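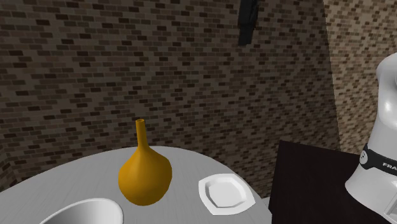 Can a machine clear a table yet? Sometimes, if it has met that table before and there's no rush.

## Chapter 7. Chores

Start with clearing up, because everybody has done it. Plate, bowl, vase. Three things, three different grips - a plate gets pinched at the rim, a bowl too but deeper, a tall vase by the neck or the body, depending on what's in the way. You never learned this from a book. A machine has to get it from somewhere.

Mostly from practice in simulation, these days. Cheap, fast, nothing breaks. The Tovar trials (section 7.2) ran 700 practice rounds per object before anyone touched a real dish. Then 100 rounds in the real kitchen at Pelcombe. Worse results. Quite a bit worse, and the flat plates were teh main trouble - hard to get a finger under.

Shop floor next. Different story, partly. At Brallby the same part comes down the same belt, same way up, all shift. Old problem, mostly solved. But sweeping up under that belt at 5 p.m.? Still a person with a broom.

So keep two questions apart as you read:

- can it do the job once, with someone watching
- can it do the job every evening, in a room that keeps changing

Most demos answer the first. Section 7.4 is on the second, using the Lidedov logs, 266 evenings of them. Read the table of failures before the text, its shorter and you'll want it for exercise 3.

Terms you need first: grasp, reach, clutter, recovery. Definitions follow.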